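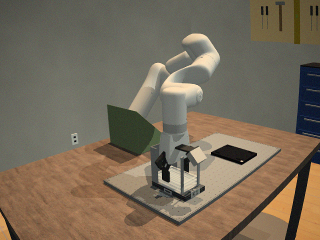 Readers of this blog will be aware that the public library in Stulleton intends to shorten its evening hours from May. The proposal would close the building at 6 p.m. on weekdays. I wish to set out my objections in some detail, having sent a shorter version to the library board.

The board's paper relies on a count of visitors taken over two weeks in winter. On those evenings the number of people in the reading room after 6 p.m. averaged 18. The paper treats this figure as low. It does not state how many were present at 10 a.m., and so the reader has nothing to compare it with.

Evening visitors are also a particular group. Many work during the day. Several attend the citizenship class, which begins at 6:30 and has no other room available to it. The paper gives the class one line, and proposes that it "seek alternative premises" — a phrase I have now read in three separate documents concerning three separate groups.

I accept that the budget must be met. The branch on Yupanqui Street already opens late and closes early, and its staff have been reduced to nine. A fairer course would be to close the main building on two mornings each week and keep the evenings as they are. The saving would be around 20 percent smaller, by my own calculation, and I would welcome correction on that point. 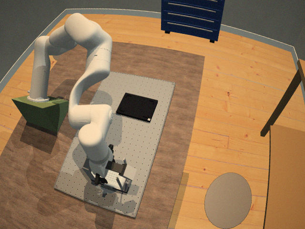 Catherine Menzies writes that the mornings should not be given up so easily, as the toddler story hour and the tax help desk both depend on them, and she asks whether one late evening might be kept in exchange for a later start on the same day. I had not considered this arrangement. It would preserve the class, provided that the late evening were fixed for the whole term, and I shall put it to the board in writing before the comment period closes.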